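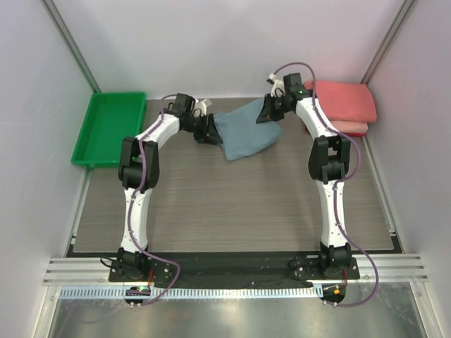

Category: Hardware News > Storage

Flernidell Releases Two-Bay Drive Dock for Home and Small Office Backup

RESVILLE, March. Flernidell today began shipping the Shukla, a desktop dock that holds two bare hard drives and connects to a computer with a single USB-C cable. The dock accepts 3.5-inch and 2.5-inch SATA drives in any mix. No screws or trays are needed to load a drive.

The Shukla can copy one drive to another without a computer attached. The user loads both drives, holds the copy button for five seconds and waits for the status light to stop blinking. The target drive must be the same size as the source or larger.

"Most of the support mail we got on our last dock was from people moving an old drive to a bigger one," said Pieter Mertens, product manager at Flernidell. "They wanted to do it without installing anything, so we put the copy function on the front of the unit."

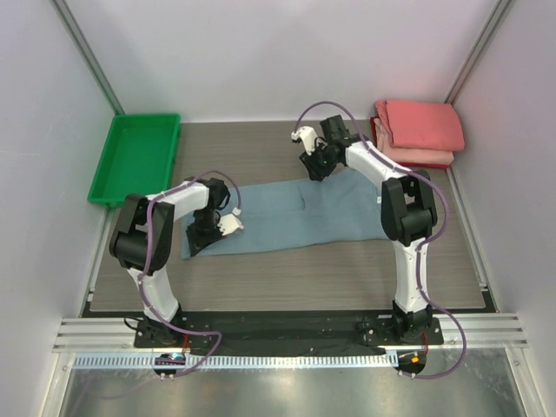 Each bay has its own power switch, so one drive can be removed while the other stays in use. Drives that sit idle for 32 minutes spin down. The interval can be changed or turned off with the Skulldale utility, a free download for Windows and macOS. Linux users can run the dock without the utility at the default setting.

The Shukla comes with a power adapter, a USB-C cable and a printed quick-start sheet. Drives are sold separately. The price is $60, and the warranty runs for two years. Orders placed through the Flernidell online store ship from Resville.

Press contact: Flernidell Media Desk, Resville | All rights reserved | Back to top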